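Gripper trials: the gallery

Welcome to the picture page for our gripper comparison! We have spent a good part of the year bolting different hands onto the same arm and asking each of them to do the same dull, fiddly job: taking hold of a 3.5-inch hard drive in its bracket. It sounds like nothing. You would do it yourself in a couple of seconds while thinking about lunch. A robot hand has to find the drive, get its fingertips somewhere useful and hold on without leaning on anything it shouldn't, and watching four different designs go about it has been the most fun I've had in a workshop for years.

The four are the Batar (two flat jaws, very plain), the Jaton (three fingers, soft pads), the Stöcker (a suction head with a small side clamp) and the Dilludus, our many-fingered hand and the one everybody wants to look at. More pictures will be added as I sort through them. There are 1,929 in the folder, and a great many of those are of my own elbow.

Last updated 06/10/2023

The view from the wrist

We moved the small camera down to the wrist in April, and I wish we had done it at the start. From the side you see an arm near a bracket and you guess the rest. From the wrist you look past the fingers to the part itself, so a fingertip that is heading for the label and not the edge shows up straight away. The price is that the hand gets in its own way. With the Batar you lose very little of the view, but the bigger the hand, the more of the picture it takes up.

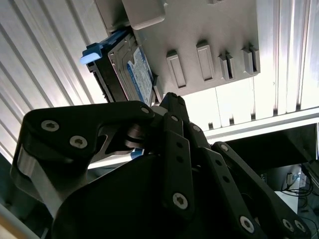

Mounting height made more difference than I expected as well. We began with the bracket low down and the hand coming in from the top, then put it overhead and had the hand reach up. Every gripper had to be set up again from scratch, and the order of my favourites changed completely. The Stöcker went from first to last in an afternoon (suction and gravity are not friends), while the Jaton hardly seemed to notice.

How we ran it

Each hand got 50 tries at each height, with the same arm, the same controller and the same starting position. A try counted if the fingers closed on the drive and held for 12 seconds. We didn't count style, although there was plenty of cheering for it.

Between hands we checked every screw. Please do this if you are trying something similar! We threw out one whole run of 21 tries when a fingertip on the Jaton worked loose and we had been blaming the software all morning.

What I liked about each one

Batar: quick to fit and quick to set up. It needs a clear edge on both sides of the part, and if it has one it just gets on with the job.

Jaton: the soft pads forgive a bad approach. They also pick up every speck of dust in the building, so keep a cloth handy.

Stöcker: lovely on a flat face, and the quietest of the lot once the pump has settled.

Dilludus: slow to set up, with far more joints to think about, and I would still reach for it first on a new part. You can try a pinch, decide you don't like it, and move to a different set of fingers without taking anything off the arm. Planning those moves took us many evenings, and I enjoyed nearly all of them.

Still to come

I want to try a second camera fixed to the bench, so the two views can be compared side by side, and a slimmer set of fingertips for the Dilludus is on order. The notes on controller settings are being typed up and will go on their own page. If you have run wrist cameras on a many-fingered hand, please write in and tell me where you put yours.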